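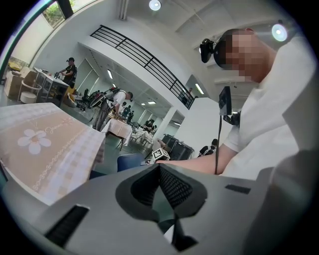
Wie lange kann man einen Sauerteig im Kühlschrank vergessen, bevor er wirklich hinüber ist?

Ziemlich lange. Meiner stand 16 Wochen hinter dem Senf, hatte eine graue Pfütze obenauf und roch nach Nagellackentferner, und nach fünf Tagen Füttern hob er wieder ein Brot. Rosa oder orange darf er nicht sein, pelzig auch nicht. Alles andere ist Verhandlungssache.

Ich schreibe das auf, weil mich seit März drei Leute danach gefragt haben, und alle drei mit diesem gedämpften Ton, in dem man sonst nach Haustieren in Narkose fragt. Dabei habe ich selbst keine Ahnung vom Backen. Ich habe nur viel Erfahrung mit Vernachlässigung.

Der Ansatz stammt von Hilkka Vuorinen, die ihn mir in einem Marmeladenglas überreicht hat, mit der Auflage, ihm einen Namen zu geben. Ich habe ihn Heiskanen genannt, nach der Aufschrift auf dem Glas. Hilkka fand das lieblos. Ihrer heißt vermutlich irgendwas mit Seele.

Also die Wiederbelebung. Die graue Flüssigkeit habe ich abgegossen (manche rühren sie unter, dann wird es saurer, als mir lieb ist). Aus der Mitte einen Teelöffel genommen, den Rest weggeworfen, auch wenn es weh tat. Dazu 35 Gramm Roggenvollkornmehl und 35 Gramm lauwarmes Wasser, umgerührt, Deckel lose drauf, auf den Kühlschrank gestellt, weil es da oben warm ist und man sich beim Nachsehen den Kopf an der Lampe stoßen kann.

Am ersten Tag: nichts. Am zweiten Tag drei Blasen, die ich mir möglicherweise eingebildet habe. Am dritten roch es nach Joghurt, was ich als Friedensangebot gewertet habe. Jeden Abend dasselbe Spiel, ein Löffel bleibt, der Rest geht, frisches Mehl, frisches Wasser. Am fünften Abend stand er fast doppelt so hoch im Glas, und ich habe Vilho Honkanen ein Foto geschickt. Vilho schrieb zurück: "Was ist das, Fugenmörtel?"

Das Brot selbst war dann ordentlich. Eine Spur zu flach, Kruste gut, Krume etwas klebrig, aber das lag wohl daran, dass ich es zu früh angeschnitten habe. Im Rezept stand, man solle bis zum nächsten Tag warten. Wer so etwas schreibt, wohnt nicht mit dem Brot zusammen.

Ein Wort noch zum Wegwerfen, denn da kommen immer Zuschriften. Ja, man kann aus den Resten Pfannkuchen machen. Ich habe es probiert, zwei Abende hintereinander - sie schmecken nach Sauerteigresten in Pfannkuchenform. Besser sind Cracker: Rest dünn aufs Blech streichen, Olivenöl, Salz, Kümmel, bei 160 Grad backen, bis sie knacken. Renato behauptet, mit Sesam wären sie noch besser. Renato behauptet das bei allem.

Heiskanen steht inzwischen wieder im Kühlschrank, diesmal vorne, neben der Butter. Im Kalender ist eingetragen, dass er alle zwei Wochen gefüttert wird. Die erste Erinnerung habe ich gestern Abend weggedrückt.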